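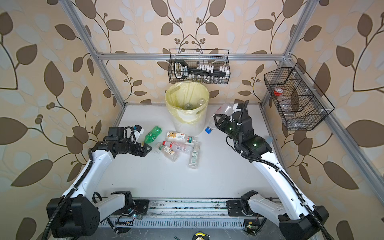
Gil-soo Shim wrote after the previous issue of this guide that section 4 told readers how to empty the bin but never said whether caps stay on the bottles, and that both habits were in use at Skirkport. Caps stay on. The instruction is now at step 4.3.4, and the old wording about a separate cap tub has been withdrawn.

4 Lining the bin and clearing bottles

This section covers the round Virnum bin when used for empty plastic drinks bottles on a table or worktop. For floor use with the pedal lid, see section 6. Glass, cans and cartons are covered in section 7.

4.1 Before you start

The bin is supplied without a lid for table use. Check that the rim has no chips or sharp edges. A small chip can be smoothed with fine abrasive paper. If the wall is cracked, replace the bin.

Use a liner with a circumference of at least 700 mm when opened flat and measured all the way round the mouth. Haruna liners in the small size meet this. Liners with a drawstring may be used, but the string must hang outside the bin.

NOTE: The colour of the liner has no meaning in this guide. Some sites use colour to mark the type of waste. Where a site rule exists, follow it.

4.2 Fitting the liner

1. Stand the bin on a dry, level surface, towards the back of the table.
2. Open the liner fully and shake it once to let air in.
3. Lower the closed end into the bin until it touches the base.
4. Fold the mouth of the liner outwards over the rim. The fold should reach 2 cm down the outside wall at all points.
5. Press the liner against the inside wall with the flat of the hand, working from the base upwards.
6. Pull gently on the fold at opposite sides. If the liner slips, take it out and fold it again with a deeper cuff.

CAUTION: Do not hold the liner in place with tape. Adhesive left on the rim will tear the next liner.

NOTE: A wide liner will gather in loose pleats at the rim. Bring the pleats together at the back and tuck them under the fold. Do not knot the liner while it is in use, as the knot narrows the opening.

4.3 Clearing the bottles

Bottles may be lying in any direction and in any order. There is no need to stand them up or sort them by size first.

1. Check each bottle for liquid by tilting it. Empty any remainder into a sink.
2. Rinse bottles that have held milk, juice or cooking oil. Water bottles need no rinsing.
3. Loosen the cap, press the bottle flat from the middle outwards, and tighten the cap again. Leave out the pressing where bottles carry a deposit, as return machines may refuse them.
4. Leave the cap on. If a cap has come off and its bottle cannot be found, drop the cap into the bin loose.
5. Leave the label on. This applies to paper labels, film labels and full shrink sleeves.
6. Put the bottle into the bin base first. Long bottles go in before short ones where there is a choice.
7. Stop when the highest bottle is level with the rim.

CAUTION: Do not press down on the contents by hand. A capped bottle can spring back and split the liner.

CAUTION: Keep bottles that have been reused for cleaning fluid, thinners or fuel out of this bin, even if they have been rinsed. See section 9.

NOTE: A bottle lying on its side rolls easily on a smooth worktop. Start with those nearest the edge, then take the ones in a heap from the top.

4.4 Changing the liner

1. Unfold the cuff from the rim and bring it upwards.
2. Gather the mouth and let the air out slowly.
3. Hold the bin steady at the base and lift the liner straight up.
4. Tie the mouth with a single knot, or draw the string.
5. Wipe the inside of the bin with a damp cloth. Dry it before fitting a new liner.

If the liner sticks to the wall, tip the bin slightly and slide a hand between liner and wall to break the seal. Do not pull harder. Vija Paju reports that most of the split liners returned from Flindau had been pulled out against this seal.

4.5 Faults

Liner slides into the bin: the cuff is too shallow, or the liner is too narrow. Repeat 4.2 from step 4.

Bin tips when a bottle is dropped in: the surface is uneven, or bottles are being thrown from a distance. Place them by hand.

Bin fills too quickly: bottles are not being pressed flat. See 4.3, step 3.

Smell after the liner has been changed: liquid has reached the base. Wash with warm water and washing-up liquid and leave upside down to drain.

Liner tears along the bottom seam: check the base for grit. If the base is clean, discard the rest of the roll and quote part 287 when ordering a replacement.

4.6 Changes to this section

Step 4.3.4 added and cap tub withdrawn, Jun 23, 2022. Cuff depth in 4.2 checked by Rimantas Raudsepp with both plain and drawstring liners. The drawing of the pedal lid has moved to section 6.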